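Jikthorpe FAQ: two-handed practice in simulation

What is Jikthorpe?
It's our method for teaching a two-armed robot to handle small tabletop objects entirely in simulation. Meenakshi Namboodiri wrote the first version, and we've been hooked ever since!

What does a task look like?
A mug, a desk organizer, a marble table, and one hand for each object. We love this pairing, with the left thumb right at the mug's rim while the right gripper reaches down into a compartment. 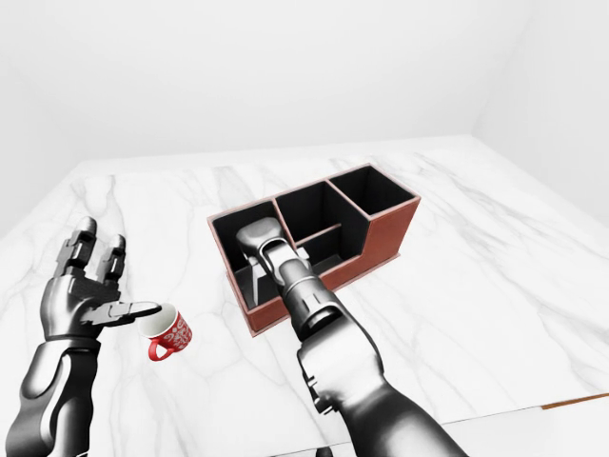

How many demos does it need?
We trained on 163 and tested on 330 new layouts. Going down to 14 demos still taught it something, and that made our month.

Can I try it?
Yes, please do! Write to Rachid El Fassi for the scene files.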